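Learning Go in my forties, and why I can't shut up about it

Monday, June 15, 2026

I have been promising a proper post about Go since October, when I mentioned it in passing and then wrote four posts in a row about soup. So here we are! If you came for soup, there will be more soup, I promise.

I started because of a rainy week in a rented flat in Urness. There was a cupboard full of the usual things (a jigsaw with a torn box, a pack of cards, a guide to sea birds) and underneath them a folding Go board and a booklet with the rules. I read the booklet twice over breakfast and thought, is that it? You put a stone down. The other person puts a stone down. You try to surround more space than they do, and if you take away all the breathing room around a group of stones, you capture it. I had it more or less straight before the toast was cold.

Then I played a game against my partner and understood nothing at all. 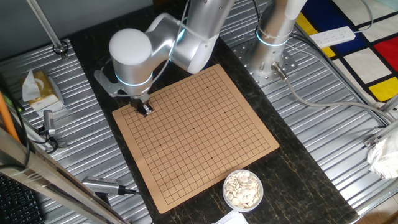

The first thing that got me was how much room there is. In chess you begin with everything already on the board and a front line facing you. In Go you begin with bare lines, and you can play anywhere you fancy, which is lovely and also a bit frightening. I spent my first few weeks putting stones right next to my opponent's stones, as if I had to keep hold of them, and being squashed in every corner. It took me ages to learn to leave a fight alone and go and play somewhere else. There's a word for it, tenuke, and I now use it about the washing up.

When we got home I joined the Thursday evening club that meets above the Ferreira, the café by the bus station, and I can't tell you how kind they were. I lost every game for two months. I was given nine stones as a head start and I still lost, often by a great deal, and each time the person across from me would put the stones back one by one and show me the move where it started to go wrong. They remember the whole game! I can't remember where I left my glasses, and they can replay an evening's worth of moves with a cup of tea in the other hand.

If you are starting out, do play on the small board first. Nine lines by nine is plenty, and a game is over in ten minutes or so, which means you can lose three before supper and learn something from each one. I was too proud and went straight to the full size, and I think it cost me a good while. The other thing that helped was problems. I have a battered paperback with 262 of them, published by Curnalley, and I do a couple every morning on the bus. I'm up to number 66. The early ones are all "can this group live?" and I got hooked on them the way some people get hooked on crosswords — there's a lovely little click when you see that the answer is the one place you'd never have thought of playing.

I said on here a while ago that I thought beginners ought to skip the problem books and just play, and got a few comments about it.
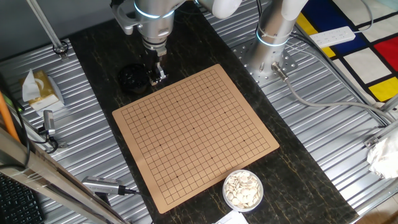 Litora wrote that she'd done it the other way round, a whole winter of problems before her first real game, and that she sat down at the board and had no idea what to do with all that space. She could save a group in trouble and kill one that wasn't, but she'd never had to decide where to begin. Her advice was to do both badly at the same time. I've thought about that a lot and I've come round to it completely, so consider my earlier opinion withdrawn.

The opening is still my weakest part, if I'm truthful, and also the part I enjoy most. Corners first, then sides, then the middle, is what everybody tells you, and it makes sense once you see that in a corner the edges do half your walling for you.

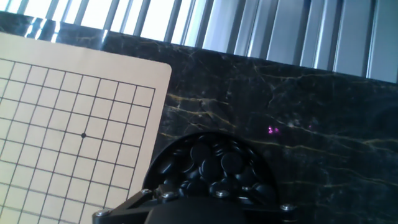

Getting a set of your own is a nice moment, and you don't have to spend much to have it. People will tell you about thick wooden boards and stones made of shell and slate, and I have stroked one of those in a shop and sighed, but a thin card or paper board does the job just as well when you're learning. All you really need are clear black lines and the little dots, the star points, to help you find your way about. Mine lives on top of the fridge and comes down most evenings.

I'm off to a beginners' weekend in the autumn, my first one, and I'm already far too excited. They pair you with people at your own level, so for once I might play somebody who is just as lost as I am. I'll write it up when I'm back. In the meantime, if you play, tell me your favourite first move in the comments, and if you've never tried it, find somebody with a board and ask them for a game.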